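Simulation and Teleop > Hands, grippers and end effectors

Thread: Five-finger hands vs parallel jaw in sim, is it worth the pain?

mmacaraeg
Hi all, long time reader, not much of a poster. I've been doing two-arm tabletop stuff in simulation for a while now with plain parallel jaw grippers and I was pretty happy. Then a coworker talked me into trying multi-fingered hands on both sides and now I've lost two weeks of evenings to it, so I figured I'd write down what I have and see if anybody talks me out of it (or deeper into it).

Everything runs in Kulteris, our in-house wrapper, with teleop through the Lasum gloves. The task is as boring as they come: pick up a small thing, drop it in a container, repeat. With the jaws I was getting 28 good ones out of 30. With the hands, same operator (me), same gloves, I get 6 on a bad night. The arm itself goes where I want it. It's the last little bit before contact that falls apart, when the thumb shows up late and knocks the part over.

Questions for people who have lived with hands longer than me:

1. Do you drive every finger from the glove, or do you squash it down to a few preset grasps?
2. How much do you mess with friction on the fingertips before you feel like you're cheating?
3. Does one overhead view do it for you, or do you need wrist cameras too?

Thanks!
Maribeth

ratchet_pawl
Presets. Every time. I drove all the fingers separately for a whole project and what I got was a very expensive way to drop things. Make an open pose and a pinch pose, put a slider between them, map the slider to how far apart your own thumb and index are. Done. You'll be back near your jaw numbers in an afternoon.

florante_e
Gotta disagree with ratchet_pawl here, or at least half disagree. If all you do is pinch, why carry a hand at all? You're hauling around a pile of joints so it can pretend to be a jaw gripper. The whole reason to go through this is the grasps a jaw can't do.

That said, 6 out of 30 is really low and I don't think it's you. Thumb arriving late sounds like a gain problem on the thumb base joint. Have you plotted commanded vs measured for that one joint? When I set up the Samonte hand model the thumb base had the same gains as the fingertip joints and it was just floating in there like it was underwater. I doubled the stiffness, added some damping, and it quit lagging.

Florante Estrella

mmacaraeg
@florante_e I hadn't plotted it, no. Doing that tonight.

@ratchet_pawl I see your point but our next set of tasks has a twist in it (turning a cap) so I'd like to keep the fingers alive if I can.

toolchanger_tim
Which container are you dropping into? If the walls are tall and you come in with a hand instead of a jaw you have a lot more knuckle to clear. I had a bunch of "failed grasps" that were me clipping the rim on the way in and the part popping out. The grasp was fine, the path was dumb.

mmacaraeg
OK, update, 24/09/2024, and it's a good one! Florante called it. The thumb base was way behind the command, and I mean you could see the gap on the plot from across the room. I raised the stiffness on that one joint and left everything else alone, then went straight back to the pick task with the red cylinder. My pinch is index and thumb, right up by the tips, and I keep the other hand open on its own side until I need it.

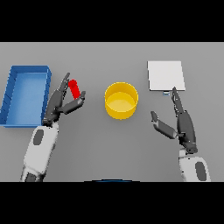

What I changed, in order

1. Thumb base stiffness doubled, damping up a bit. By far the biggest thing.
2. Fingertip friction back DOWN to what it was for the jaws. I had cranked it during week one and I think it was hiding the timing problem.
3. Arm speed limited to 70 percent for the last part of the approach. Feels sluggish in the gloves for a minute and then you forget about it.
4. Upright cylinders get approached with the index already where it should be, and only the thumb closes. Closing both at once tips the part.

I haven't done a full 30 yet, so no number to brag about. But it feels like a different hand. I'm still on the one overhead view, and tim, you might be right about the rim. The yellow container is round and open on top so there's no friendly side to come in from, you just have to come in high.

ratchet_pawl
Nice, glad it's better. I'll point out that number 4 on your list is basically a preset grasp :)

mmacaraeg
Ha, ok, yes. I walked into that. A preset with a live thumb?

florante_e
Good stuff. Two comments.

On number 2, please log the friction value with every episode. I've got a folder of demos from last spring where I have no clue what the fingertips were set to and I can't use any of it for comparison.

On the overhead view, I'd add the wrist cameras before you do the cap. From straight up or nearly straight up your own hand covers the thing you're grabbing right when you care the most. Picking up a cylinder that stands up is kind to you, since the fingertips are out in the open. Anything small and flat next to the edge of a board or a plate is going to be a guessing game.

servo_grump
Coming in to be the party pooper. All of this is sim. Thumb stiffness you can double for free in a config file is not thumb stiffness you can double on hardware. We had a Staronov hand on the bench and when we pushed the thumb the way the sim liked it, it buzzed like a hair clipper and the tendon got hot. Tune it to what the real motor can do and THEN see how you like five fingers.

florante_e
That's fair for people who are headed to hardware. Maribeth, are you?

mmacaraeg
Eventually, yes. We get bench time in October if the schedule holds. servo_grump, do you still have the gains you ended up with? I'd much rather start from something a real thumb survived.

servo_grump
I have them in a notebook somewhere. From memory we ended up a good bit under what you'd call crisp, and fixed the rest by slowing the arm, same as your number 3. So that one carries over. I'd go even slower than you have it.

toolchanger_tim
Seconding slower. Also, for what it's worth, I went the other way and put jaws back on one arm and kept a hand on the other. Jaw side holds, hand side does the fussy work. Half the glove mapping to worry about and I haven't missed the second hand much.

mmacaraeg
Oh, that's tempting for the cap task. The jar just needs holding still. But then I have two end effectors to keep calibrated and two sets of demos that don't mirror, and I was kind of counting on flipping left and right to stretch the data.

ratchet_pawl
Don't flip the data. Your left and right hand habits aren't the same and it'll show up in the policy. Been there.

florante_e
I've flipped plenty and it was fine, but I had the table laid out evenly on both sides. If your tray is on the left and your container is in the middle, a flipped episode is a different layout and you should treat it like one.

mmacaraeg
Good point, tray is on the left for all of mine so far. I'll hold off on flipping. Plan for the week is a full 30 with the hands at the new gains, then the same 30 at whatever servo_grump digs out of his notebook, then wrist cameras. I'll post the numbers even if they're ugly.

servo_grump
Found the notebook. Sending you a message.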